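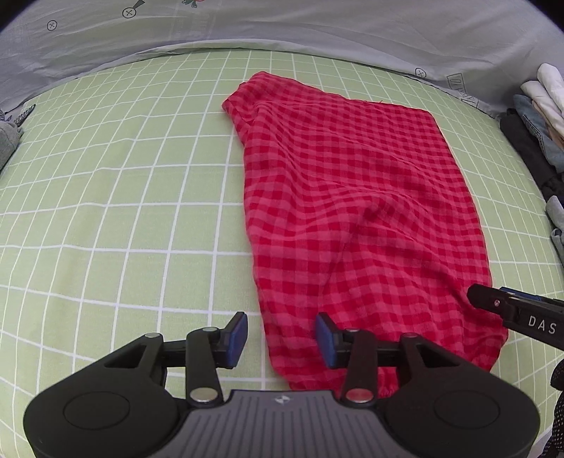 Wrist view, left gripper, red checked cloth on the green grid sheet.

Istby folding set - known fault

This release has 219 two-gripper folding episodes recorded on beds. In 16 of them the left gripper's width reading freezes while the fingers keep moving. Lino Melis traced it to a loose encoder connector, reseated on 5 Jul 2023.

Affected episodes are marked width_bad in the index. Video and pose are fine - use those, but don't train on the width channel. Episodes from the Renine site are not affected.

Open: 2 episodes stop early after a finger jam. They will be removed in August.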